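Left arm on the Flalside cell faulted again, same place in the dish-rack task. Gripper opens over the plate, wrist encoder drops out for 136 ms, controller latches a stop. Right arm keeps going, and it shouldn't. 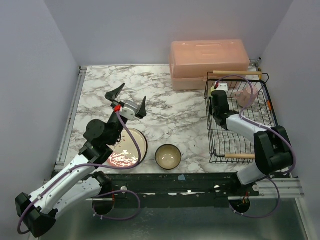

Logs say the stop is only passed across after a 250 ms timeout. At 136 the link recovers first, so the other side never hears of it.

Timeout now 20 ms, stop line hardwired between controllers. Speed limit stays on until it clears 2000 cycles.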